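Skip to main content
Shares 6 · Comments 0
Last updated: January
By the Okonkwo Manipulation Group

4. Collecting Demonstrations by Remote Control

4.1 Overview

This section describes how the demonstrations used to train the Famow policy were recorded. Two methods were compared. In the first, which we call hand guidance, the operator stands beside the arm, holds it near the wrist, and moves it through the task while the joints yield to the push. In the second, which we call remote guidance, the operator sits at a desk away from the arm and moves it with a handheld controller. Both methods produce the same kind of record: a series of arm poses, gripper commands, and camera images, stored at a fixed rate.

The task was the same in both cases. A small group of everyday objects and toys is placed in a bin, and the operator directs the robot to take hold of a named object, lift it clear of the walls, and set it down in a second bin. The operator is free to choose the order of approach and may push other objects aside when the target is blocked. A demonstration ends when the target has been released or when the operator gives up.

Earlier work in our group relied on hand guidance alone. It is easy to learn, and new operators were able to produce usable records on their first day. Its main drawback is that the operator's hands and forearms appear in many of the camera images. A policy trained on those images has learned from views that it will never meet when it runs without help. Masking the operator out of the images was tried and later dropped, as the masks also removed parts of the gripper at the moments when contact was made.

4.2 Workspace

All demonstrations were recorded at the Cloratley site. The arm is mounted beside a table that holds the bins, and a fixed camera views the work from outside the reach of the arm. The bins are clamped so that contact with a wall does not shift them during a record. This matters more than we first expected. In an early trial without clamps, the front bin moved by a small amount each time the fingers pressed against a side, and by the end of a session its position no longer agreed with the calibration.

The object set was chosen to include a range of shapes that call for different grasps. Round objects roll when touched from the side. Flat or thin-handled objects lie close to the floor of the bin and leave little room for a fingertip to pass beneath them. Long, smooth objects tend to turn in the grasp if they are held away from the middle. Soft toys and firm toys were not treated as separate groups, and the operator was not told the weight of any object in advance.

Before each demonstration, the objects were placed by a second person who did not take part in the control of the arm. That person was asked to vary the position and the facing of each object, and to allow objects to touch or overlap. No arrangement was repeated on purpose. Objects that came to rest against a wall or in a corner were left there, as these are the cases in which the earlier policy failed most often.
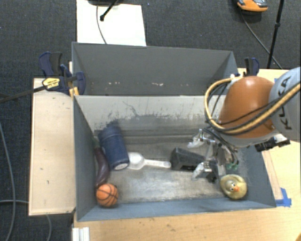 The operator's view during remote guidance was limited to the camera feed. We considered giving the operator a direct view of the table as well, since this would have made the work faster, but decided against it. An operator who can see around an obstacle will make choices that the recorded images do not explain. With the feed as the only source of information, every decision in the record rests on something that was also available to the policy during training.

4.3 Controller Mapping

The handheld controller sends changes in position and rotation, which are added to the current target pose of the gripper. A button on the grip must be held for any motion to be sent. When the button is released, the arm stops and holds its pose, and the operator may move the controller to a more comfortable position before continuing. A second control sets the opening of the fingers.

Motion was scaled down near the bin. Above the height of the walls, a movement of the operator's hand produced a movement of equal length at the gripper. Below that height, the same hand movement produced half the distance. Operators reported that the change was noticeable at first and that they stopped attending to it after a short period of practice. A smooth change between the two scales was also tested, but several operators found it harder to judge the distance to the floor of the bin, and the simple two-level mapping was kept.

Downward force was limited in software by the Fovamine control layer. If the estimated contact force passed the limit, the arm yielded upward until the force fell again. The limit was set low enough to protect the fingers and high enough to let the operator slide a fingertip along the floor of the bin, a motion that proved useful for thin objects. Records in which the limit was reached were kept and marked, as they contain examples of recovery that may be of value to later work.

4.4 Procedure

Each operator completed a practice period before any records were kept. Practice was done with the same bins but with a separate set of objects. Operators were then asked to work in short sessions with a rest between them. Sessions were held on every day of the week except Sunday, when the arm was reserved for calibration.

At the start of a demonstration, the target object was named on the operator's screen. The arm began from one of 6 starting poses, all of them above the bins. The operator was asked to work at a natural speed and to correct errors as they arose. A dropped object was not treated as a failure if it could still be reached. We asked operators not to restart a demonstration simply because the first attempt at a grasp had missed. Records with a missed grasp followed by a successful one show the policy what to do after an error, and such records were rare in our earlier hand-guided data.

Operators could mark a record as unusual by pressing a key at the end. They were not required to give a reason, but a text field was provided. The most common entries concerned objects that had become wedged between a larger object and a wall, followed by remarks on delay in the camera feed.

4.5 Data Retained

In total, 1,000 demonstrations were recorded by remote guidance and 400 by hand guidance. Of these, 119 were removed before training. Most of the removed records had gaps in the image stream, and the rest had been ended by the safety stop. No record was removed on the basis of the operator's skill, the time taken, or the path chosen.

The two sets differ in ways that should be kept in mind when reading the results in Section 5. Hand-guided demonstrations are shorter, and the path of the gripper is smoother. Remote demonstrations contain more pauses, many of them directly above the target, where the operator is judging depth from the camera feed. We tested the effect of removing these pauses and found that a policy trained on the shortened records moved down sooner but missed more often when objects were close together. The pauses were therefore left in place for all reported results.

A further difference concerns the use of the bin walls. Under hand guidance, operators rarely let the fingers touch a wall, and several said afterward that they had been trying to protect the equipment. Under remote guidance, the same operators made regular use of the walls, pressing an object against one side in order to stop it from rolling before closing the fingers. The policy trained on remote records learned this behavior without any added instruction.

4.6 Limits of the Method

Remote guidance gives the operator no sense of touch. The contact force was shown as a colored bar at the side of the screen, but operators looked at it less as they gained practice, and some asked for it to be hidden. Grasps that depend on feeling an object settle between the fingers are therefore likely to be underrepresented in the data.

The fixed camera is a second limit. When the arm reaches across the bin, part of the contents may be hidden behind the gripper, and operators differed in how they dealt with this. Some lifted the arm to look again, while others continued from memory. Both kinds of record were retained. The present policy takes only a short history of images as input and has no clear means of learning the second approach, a point taken up again in Section 6.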